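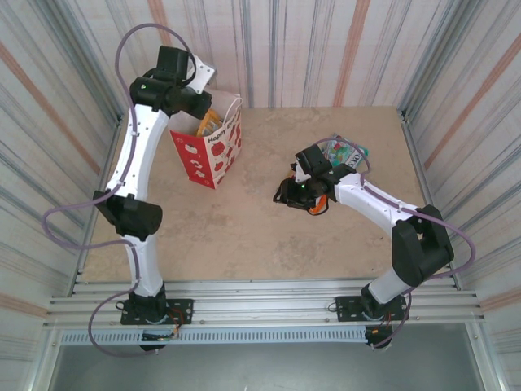
[amon-reuse] Re: What can go in the packaging boxes now?

On the Amon reuse list, a member wrote:

> I brought two bags of packaging to the Hedegaard hall in May and was told that half of it was no longer wanted. The sheet by the door still says "clean bags and wrapping of all kinds." I have been saving gift bags and snack pouches for months on the strength of that sheet.
>
> Can someone post what is taken now and what is not? Also, are the drop-off hours the same? The Cinix page says 6 in the evening and the sheet says something else.
>
> I would rather throw things out at home than carry them across town and back.

The sheet by the door is out of date. I took it down last night and a new one will go up when the printer at the hall is working again. In the meantime, these are the rules as they stand. I have copied them from the notes of the last sorting meeting and added a few things that keep coming up at the table.

Hours

Doors close at 6. The Cinix page is correct. Please don't leave bags outside after that. The last lot got rained on and all the paper in it went in the trash.

Paper gift bags

Yes, we still want these, and we run short of them before the winter holidays. Flat bottoms are best, as the bags have to stand up by themselves on the wrapping table. Take out tissue and ribbon. Tags can stay on if they have not been written on. If a handle has come loose on one side, leave it and we will glue it. If both handles are gone, flatten the bag and put it with the plain paper.

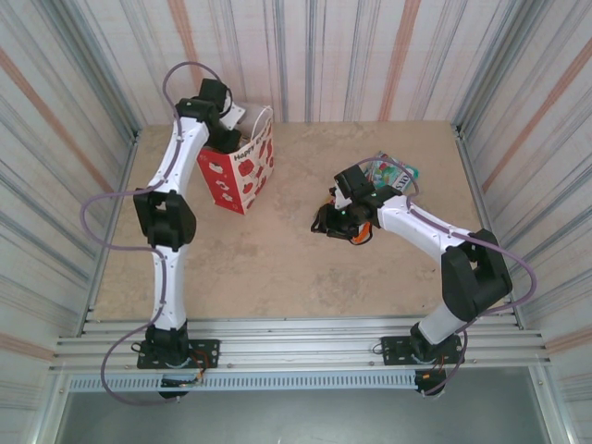 Red-and-white paper gift bag, upright.

Large bags go to the school fair and small ones stay at the hall. We had 300 bags on the shelf at the start of the year and the shelf is full at that number, so if you see the "paused" card on the box, please hold on to yours until it comes down.

Plastic pouches and printed bags

The answer here has changed. We used to take all of them for the lining project, where they were cut open and sewn into tote bags. That project has ended and the sewing machines went back to Illo. What we do now:

1. Clear bags with no printing: yes, if clean. They are used for sorting buttons and small hardware.

2. Zip-top bags: yes, if the zip closes along its whole length. Wash them and dry them inside out.

3. Printed pouches with folded sides, the kind with symbols and small type running down the side panel: no. The symbols vary so much from one pouch to the next that the table can't check them all. Look them up against your own pickup rules at home. A paper label stuck on later usually has nothing to do with the material of the pouch, so go by what is printed on the pouch itself.
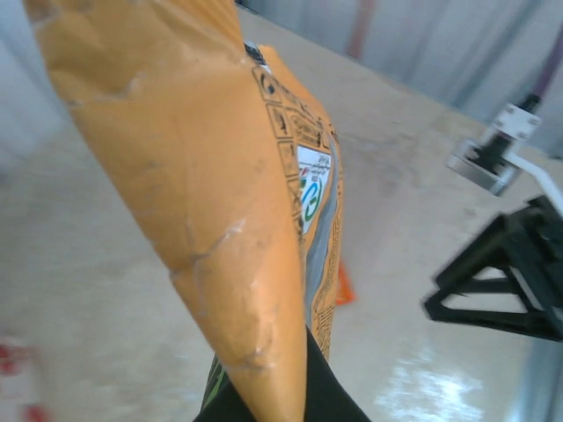 4. Padded mailers: yes, any size, with the old address cut out or covered. Please don't use a marker, as the ink comes off on everything else in the box.

5. Bubble wrap: only in pieces larger than a dinner plate.

6. Foam peanuts: no. The shipping counter on the corner takes them and will be glad of a full bag.

Boxes

Shoe boxes with lids are fine. Other cartons should be flattened and tied, with the tape left on. The cart holds one stack and it is usually full by noon.

On the half that was turned away in May: the two bags you brought were mostly pouches, going by the log, and the rest was set aside and used. I am sorry the sheet sent you over with them. If you still have gift bags at home, bring those.

Two people asked off-list whether we pay for the pickup through Cinix. We don't. We only use their page to post the hours, and I can change it myself if anyone spots a mistake.

Corrections to the list, please, so that everyone sees them before the new sheet is printed.

Hedegaard hall sorting table

--
You are receiving this message as a subscriber to amon-reuse.
Replies go to the whole list.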